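Yiran Liang would like you to stop pulling on the wires

I'd been wanting to talk to someone about wire harnesses ever since I took the back off my mum's sewing machine and couldn't get it on again. (It's fine now. It went to a shop.) There was this little spray of coloured wires with a plastic plug on the end, and I pulled it, and it came apart in a way it clearly wasn't meant to. So when a friend told me that Yiran Liang has been making up and repairing harnesses for years, and now runs an evening class in it at Dillport, I wrote to her that same night.

We met on a Tuesday, just before her class, with two teas and a biscuit tin that turned out to be full of connectors. I did open it hoping.

"Everyone pulls on the wires," she said, when I confessed about the sewing machine. "Everyone! It's the natural thing, the wires are what you can get hold of. But the wire is only held in by a tiny crimped bit of metal. You want to take hold of the plastic, and before that you want to look for a latch." She found me a plug with a latch so small I'd have taken it for a moulding mark, pressed it with a thumbnail and slid the two halves apart. Then she handed it over and I spent a good minute failing to do the same.

She started at a firm called Atureck, on a bench where they made looms for vending machines. The biggest one had 62 wires in it and was laid out on a board with pegs, like a very tedious piece of string art. "I loved that board," she said. "You'd run each colour round its pegs, tie it off every so often, and at the end you lifted the whole thing away and it kept its shape. My mate Junhao was quicker than me. I was neater. He'd say something different."

I rang Junhao Liao afterwards, and he did. "Neater on Mondays," he said, and then talked for twenty minutes about tape.

I asked Yiran what people get wrong when they start, and she said it's nearly always the table. They work on carpet, or on a desk with a keyboard and last week's post on it, and they lose a terminal in the first five minutes. She likes a pale, plain surface with nothing on it that isn't part of the job, and a lamp that comes from the side so you get a bit of shadow under the wire. She has people lay a harness down and leave it alone for a moment before they do anything. See which way it wants to lie, she says. A strand that's been bent sharply will stand up off the table, and that's the one to check first.

And the colours? I had assumed red always meant one thing and black another, full stop. Yiran pulled a face. "Red and black, you've got a fair chance. After that it's whatever the person who drew it up fancied, or whatever reel was on the shelf. I had a batch once where the drawing said brown and every single one was orange. So draw it. Pencil, back of an envelope, I don't mind. Write down what goes in which hole before you take anything out."

She keeps her own drawings in a ring binder, 93 pages of them so far, some with tea on. The oldest are from a radio shop called Lei where she did Saturdays, and there's one I really liked for a model railway, with the signal box drawn in properly, little windows and all.

The class itself has 8 people in it and they'd begun drifting in by then, so I got to stay and have a go. First job was pushing a terminal into its housing until it clicks. You feel it more than hear it, and then you give the wire a gentle tug (allowed, at this stage!) to see that it's seated. Mine wasn't. Mine wasn't the second time either. The man next to me had done an Altix kit at home and was on to his third plug before I'd finished my first, but he was very nice about it and lent me his magnifier.

Mating two small plugs is the bit I'd never have thought of as a skill. Yiran's advice is to get both halves level and pointing straight at one another before they touch, and to hold them by the housing, close to the front. You can see that straight-on business with the two little white connectors low over the table, one facing the other, while a loose harness waits off to the left, its strands of red, yellow, green, black and orange gathered in the middle by white plastic and fanning out at both ends. "If you're pushing hard, stop," Yiran told me. "One of them's upside down." Mine was upside down.
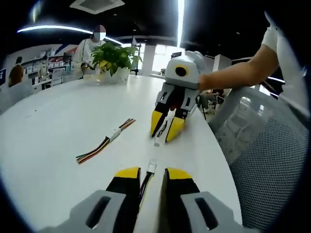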